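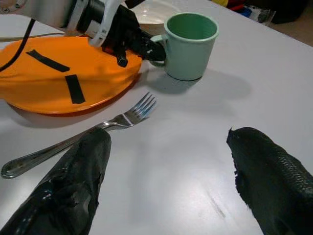

Page last changed: 9 Dec 2020

Rilendale Shared Kitchen: progress report to the Benavides Fund

Period covered: April to the end of November
Grant purpose: tableware, storage and table surfaces for the shared dining room

Summary

The tableware part of the grant is nearly finished. The dining room has enough plates, mugs and flatware for a full sitting, and the old mixed stock has been sorted. The storage part is behind schedule. One wall cabinet is up and the second is on order. We are asking to move a small part of the budget from table surfaces to storage, as set out below.

Tableware

The kitchen had been running on donated pieces for years. Sorting them took longer than we planned. We went through 298 pieces and kept 191. Most of what we let go was chipped, cracked or too large for the dish racks. Usable pieces that did not fit our needs went to the Stinard thrift store.

The plates we kept include the orange ones, which people had asked us not to replace. They are a good size for a main meal and easy to see against the white tabletops, a help to several of our older diners. An orange plate with black tape on it is a setting-out plate and should not be used for food. Please tell us if you find one in the serving stack.

Forks were the biggest gap. We had many more knives than forks, and the forks we had came from several sets. We bought 58 stainless steel forks from Brerex in the plain weight, with a rounded handle. The older forks with a raised rim on the handle are still sound and stay in use. They are kept in the same tray as the new ones.

Mugs are in good supply and we bought none. The money set aside for them is unspent and is included in the request below.

Tables

Two of the tables have new white matte tops. Glare from the ceiling lights was the main complaint about the old glossy tops, and the matte finish has taken care of most of it. The surface wipes clean with a damp cloth. Tomato sauce left overnight does leave a mark, and we have added a line about this to the closing checklist.

The remaining tables were due for new tops in the fall. On inspection they turned out to be in better shape than the first two, and we think sanding and repainting the edges will be enough.

Storage

The first wall cabinet went up in the main kitchen and holds the plates and bowls. The second was meant for the dining room side, so that mugs and flatware could be kept near the tables. The supplier sent the wrong depth and it went back. A replacement has been ordered. Until it arrives, mugs are on the open shelf by the sink and flatware is in lidded trays on the counter. This works, but the counter is crowded at serving time.

We also need 17 divider inserts for the drawers. These were left out of the original budget by mistake.

Setting the tables

Each place is now laid the same way: plate, fork, knife, mug. A one-page guide is taped inside the cabinet door. New helpers have used it without much trouble, though the mug still ends up on either side depending on who is laying. We have not tried to fix that.

Request

We ask the fund to approve moving the unspent mug money and the balance of the table surface line into storage. This would pay for the drawer inserts and for fitting the second cabinet. The total grant would not change.

Next steps

Fit the second cabinet when it arrives.
Move mugs and flatware to the dining room side.
Sand and repaint the edges of the remaining tables.
Update the inventory sheet and send a copy to the fund with the final report, which will be ready in April.

Receipts for the forks and the two tabletops were sent separately. The receipt for the first cabinet will follow when the supplier has corrected the invoice.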